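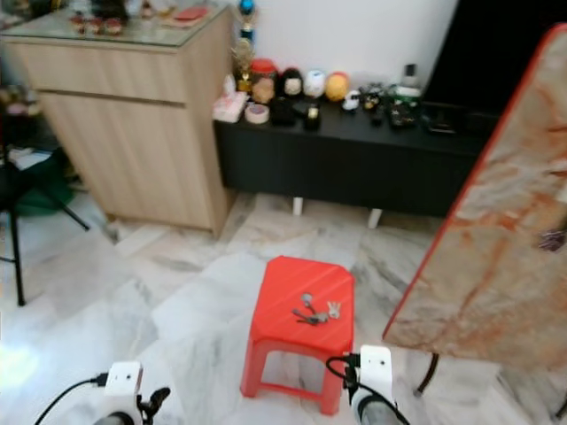

Keys on a red plastic stool, marble-tiled floor.

News > Local > Police & Community

Search dog appeal passes halfway in Birmont

Reading time: 2 min

March 8, 2020

Birmont's volunteer search dog team has raised 3,438 pounds towards a heated kennel van, with the appeal set to run until July.

The money will go on a second-hand van, fitted out with two kennels, a water tank and a proper heater. At present the dogs travel in the handlers' own cars. Fine for a call-out down the road, less so for a night on the moor above Navholm with a wet labrador on the back seat.

Team leader Angelica Bautista said the response had been far better than expected after a slow start in the new year.

"We had a bucket outside the Co-op and a quiz, and that was going to be it," she said. "Then the schools got involved and it went a bit mad. One class did a sponsored silence. The teacher wants it made weekly."

The team has 7 dogs on its books, five of them fully graded and two in training. They are called out by police when someone goes missing, mostly walkers and older people who have left home in the cold. No one is paid. Handlers buy their own boots, jackets and head torches, and fuel claims only cover the longer trips.

Largest single gift so far is 800 pounds from Bostar, the feed merchant on Sarmiento Road, which has also offerred a year of dry food at cost. The rest is collections, the quiz, a raffle and an online page.

Roswitha Hämmerli has handled dogs with the team since moving to the area and is training her second, a young collie bitch called Fennel. Grading is in the autumn if all goes well.

"She finds people very nicely, she just doesn't always come back to tell me," said Mrs Hämmerli. "So we are working on the bark. Every evening, behind the rugby club – sorry to the neighbours."

A dog can take two years to grade. It has to find a person hidden in open ground, go back to the handler, bark, and lead the way in again, as many times as it takes. Sheep must be ignored completely. So must sandwiches.

Another 2,000 pounds is needed for the van itself. Fitting out will be done by a handler's brother, who has a workshop in Navholm and has asked only for the materials to be paid for. Signwriting still to be sorted.

Next up is a demonstration on the playing field, with a chance to hide from the dogs if you dont mind lying in a ditch for twenty minutes. Under-16s need a parent with them. Please leave your own dogs at home – the trainees get distracted. Tea and cakes in the pavilion, cash only.

Raffle tickets are on sale at the library and at Bostar's front counter.

Comments (4)

moorside_pete
Well done all. They were out half the night for my uncle two winters back. Have put a bit in.

Jan T
What time is the demo?? Article doesn't say

gillyflower
@Jan T 11 till 2, it's on the poster in the library window. Bring wellies, bottom end of the field is a bog.

Keith W
Is the raffle cash only as well or just the cakes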